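How Does a Gripper Hold Things?

A gripper is a tool with two fingers that close on an object. At Toscombe, people try out grippers by hand before robots use them. 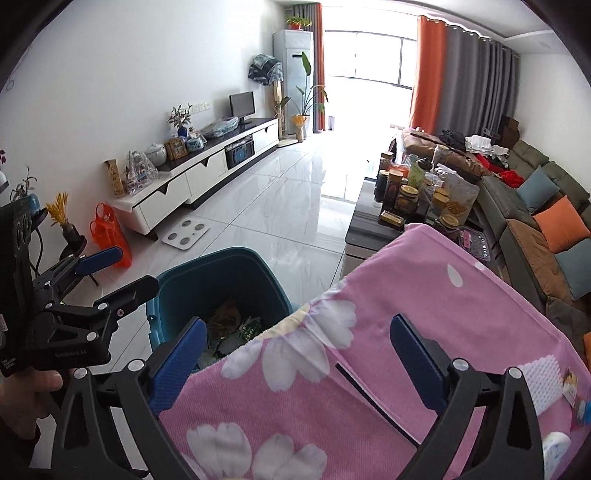 Soft things are hard to grip because they bend and slide. Each finger has a blue pad with a bumpy texture — a bit like the sole of a shoe. The team tests 9 kinds of pad.

Orange peel is a good test, too. It is curved and can tear. 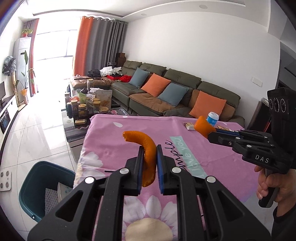

Paucar asks, "Would a banana peel be harder?" Try both with kitchen tongs!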